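Holel Hall Open Day: A Morning with the Strategists

I have been meaning to write up my trip to Holel Hall ever since I got home, and my wife has now asked twice whether I plan to do it before December, so I'd better get on with it. The open day was on July 10, 2023, and if you have any liking at all for old military history, I'd tell you to go the next time they hold one. It's a long drive from almost anywhere (I left at 6 in the morning with a thermos and a bag of plums) but the last stretch along the Ghumman road is lovely, with the river on your left most of the way.

The hall holds the Gisness Collection, which is made up of 2,349 books and pamphlets on strategy and the conduct of war. Most of the year you need a letter and an appointment to see any of it. On open days they set out a few dozen things on long tables in the reading room and let ordinary people like me wander past them, and there are talks all day in the old chapel next door.

I went mostly for the talk on feigned retreat. Our speaker was Valter Valente, a soft-spoken man with a big laugh, who began by asking how many of us had played tag as children. Every hand went up, of course. Then he asked who had ever pretended to be out of breath so that the chaser would slow down, and I'd say half the hands stayed up, mine included! His point was that the trick is about as old as chasing, and that what makes it hard in war is your own side. A few people can pretend to run away. Several thousand frightened people who have been told to pretend to run away may very well just run.

He spent a good while on Hastings in 1066, where the Norman horsemen are said to have turned and fled to draw the English down off their ridge. Historians have argued over it for ages. Was it planned, or did part of the line break in earnest and somebody clever make use of it afterward? Valter leaned toward a bit of both, a real panic first and then a copy of it later in the day once the commanders had seen how well it worked. I had never thought of it that way, and I've been boring people with it at dinner ever since.

From there we went east to the Mongols, who were famous for drawing an enemy out over days instead of minutes. He told the story of the Kalka River in 1223, with the princes of Rus and their Cuman allies following a withdrawing army across the steppe for more than a week, getting more and more strung out as they went. By the time the Mongols turned to fight, the pursuers were in no sort of order to meet them. He drew it all on a chalkboard with long, wobbly arrows.

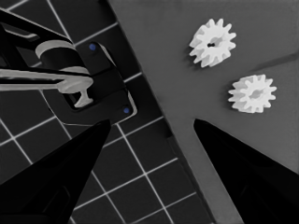
There were questions afterward, and they ran so long that the lunch bell had to be rung a second time. One lady wanted to know how a commander was supposed to tell a false retreat from a true one, and I thought the answer was very good. Look at what they leave behind, he said. Men in a real rout throw down shields and packs and anything heavy, and they don't keep together. If the ground behind them is clean and the banners are still grouped, stop your horses. He did add that a careful enemy would know this too, and might leave a few wagons around for you to find, so it only gets you so far.

Lunch was in the courtyard, under the lime trees. I had the lentil soup and a cheese roll, and then went back for a second roll, which I don't regret. I shared a bench with a retired surveyor and his grandson, who had come over from Skemano and were trying to work out between them whether Hannibal at Cannae counts. We decided that it sort of does - his center gave ground on purpose, or at least gave ground usefully - but that it belongs in a different drawer from the others.

The reading room was quieter in the afternoon and I was glad I'd left it till then. My favorite was a drill manual of 224 pages with a previous owner's remarks penciled all down the margins, getting crosser and crosser as the chapters went on. Beside one very elaborate wheeling maneuver he had written simply "In what field?" I laughed out loud and got a look from the lady at the desk, though I think she was trying not to smile herself.

A few practical things, if you're thinking of going. Parking is in the meadow behind the chapel and the gate is narrow, so take it slowly. The tours of the upper shelves are limited to 25 people and the list was full before I'd even got my coat off, so put your name down first and look around second. The chapel is chilly, even in summer, and the pews are exactly as comfortable as you would guess - bring a cushion. And the little shop takes cash only, as I found out with a book on siege tunnels already under my arm. The girl at the counter kindly held it for me while I went back to the car and dug through the glove compartment for change.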